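Station 4 notebook, garment folding
17 Mar 2018

I'm writing this one up at more length than usual, partly for Kęstutis, who takes over the station in May and has asked me very nicely to stop leaving notes that only I can read, and partly for my own sake, as I keep changing my mind about what the numbers mean.

We are still on the small striped sweater. I did look at moving on to the plain ones from the Murura box, and Dewanti Tjoa talked me out of it over lunch. Her point (a fair one!) was that the stripes give us a free ruler. When the knit gets pulled, you can see on the wrist video which band bent and by how much, and with a plain garment you're left guessing from the outline. So the sweater stays until the edge-first question is settled one way or the other.

The question, for anyone coming in fresh: does the policy learn a cleaner fold if every demonstration begins with a short look at the garment from each wrist before the first grasp? Up to now we've let people dive straight in. The first policy trained that way, which we've been calling Gradach, would often close its fingers a little short of the knit and then carry on quite happily as though it had hold of something. 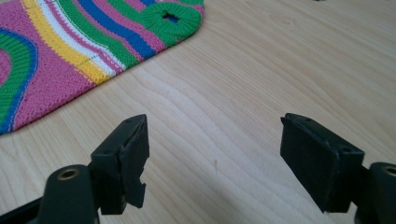 My hunch was that the trouble lay in the approach. In the old demonstrations we all came in fast, and there were only a few wrist views with the fabric and open fingers together before things started moving. Dewanti's hunch was that the policy leaned too heavily on the head view and hardly used the wrists at all. We tested hers first, as it was cheaper. With the wrist streams blanked out, Gradach got worse, though by less than I'd have liked, so I think she's at least half right and I've told her so.

The new set, Vurnia, has 364 demonstrations in it as of this afternoon. Each one starts with the hands apart and the grippers open, then a slow pass over bare table, then the look, then the grasp. I had wanted to skip the bare-table part. Dewanti insisted on it, and I've come around. The grain on this tabletop is strong and wavy, and an early model did seem to take some of the curvier bits for an edge. It needs to see plenty of plain wood with nothing going on.
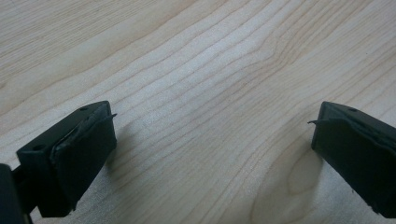 Wrist view, bare table, fingers open. Note the curled corners on both pads.

About those corners. I don't want to trim them halfway through a set, as the fingertips would then look different in the second half of the data and I'd never be sure what I was measuring. Kęstutis, if you change the pads, please start a new set and write it down here, even if it feels like a small thing. I once lost the better part of a month to a change of finger that somebody thought was too small to mention, and I'm afraid the somebody was me.

Now the starting pose. We lay the sweater flat with the neck end away from the operator and the hem toward them, and we nudge it a bit between demonstrations so the policy doesn't just memorize a spot. I'd been doing the nudging by feel, and when I plotted the starting positions they were all bunched up to the right of the middle. I'm right-handed, so I suppose I should have guessed! From tomorrow we'll use the printed list of offsets.

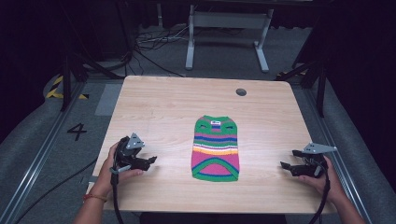 Holding both grippers still through the look is harder on the wrists than it sounds, and the cables do pull if you let them hang badly. Dewanti takes a rest after every nine demonstrations and her look phases are visibly steadier than mine, so I've made that the rule for everyone. It costs a little time. I'd gladly pay it for cleaner starts.

First results, with all the usual warnings. I trained on Vurnia overnight using the same settings as Gradach and ran both from matched starting poses this morning. The Vurnia policy closed short of the fabric two times over the whole session, and Gradach did it so often that I stopped early and felt a little sorry for it. The fold itself is no better, mind you. Both of them still drag the hem sideways on the second fold, and the yellow stripe ends up bowed.

What I can't yet separate is the look from the slowness. Vurnia operators move more gently all the way through, and that alone might account for the better grasps. The control would be a slow set with no look phase, and I'd like Kęstutis and Dewanti to share it so that it isn't all my hands again. 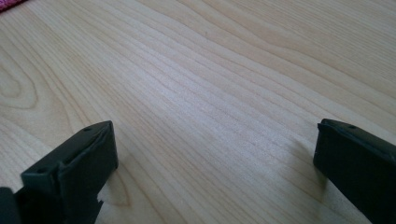
One more thing on labeling the look phase. We mark its start from the wrist video, at the first sight of any fabric, and we've been disagreeing over what counts. A sliver of pink in a top corner is fabric as far as I'm concerned. Dewanti would wait until an edge is properly in view. We each marked the same batch separately and her starts came later than mine nearly every time, enough to matter for a phase this short. For now I've kept both sets of marks in the Nair folder, hers and mine, and the training run uses hers.

To do: print the offset list. Rerun the blanked-wrist test on Vurnia. Ask Dewanti whether she wants the control set before or after the second fold is sorted out. Copy the overnight settings into this notebook, which I promised to do last time as well.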